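Setting up the Plumine wrist camera kit on a desktop arm

I've been wanting to write this one up for weeks! Plumine is a small add-on camera kit from Skolo that fits near the gripper of a desktop robot arm, so you get a view that travels with the hand. I paid for mine, fitted it in an evening and have been picking things up with it ever since.
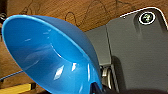
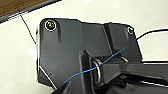

Two views from the wrist, both at close range.

What you need

The kit comes with the camera, a clamp, a short lead and 2 spare screws. You also need an arm with a working gripper, a small screwdriver and a computer with a free USB port. I run everything through Salehi, the free control program, but the camera shows up as an ordinary webcam so other software should be fine.

Fitting the camera

1. Turn the arm off and let it rest on the table.
2. Slide the clamp over the wrist, just behind the gripper, and do the screws up finger tight. Leave it loose enough to move.
3. Run the lead back along the arm. Give it a bit of slack at every joint - I pulled mine too tight the first time and it popped out as soon as the wrist turned.
4. Plug in, open the live view and tilt the camera until a gripper tip just shows at the bottom. It really helps to have that tip in sight when you are judging how close you are.
5. Tighten the clamp properly.

Setting the picture

Open the camera page in Salehi and choose the 90 degree view. There is a wider one, and it's good fun, but straight edges bend and I kept missing things. Next, switch off automatic brightness. Shiny plastic throws back a lot of light, and with the automatic setting on, the whole picture dims each time a highlight comes past. I keep the brightness slider at 70 and put a lamp well off to one side.

First practice run

Start with something big and forgiving. A plastic bowl is great for this, with a nice clear rim to aim at! Bring the gripper down slowly, stop short of the rim, check the live view, then carry on. Once that feels easy, try smaller and darker things. Dark grey parts are harder going, and you may want to bring the lamp nearer.

Is it worth it?

I paid 179 pounds, and for me it has been money well spent. The clamp is solid, the picture has hardly any delay and the printed guide is short and clear. My one grumble is the lead, which could do with being longer on a bigger arm. The Sarkusham kit has a longer one, but its clamp wouldn't grip my wrist joint at all. Skolo say a longer lead will be on sale in May, and I'll be ordering one.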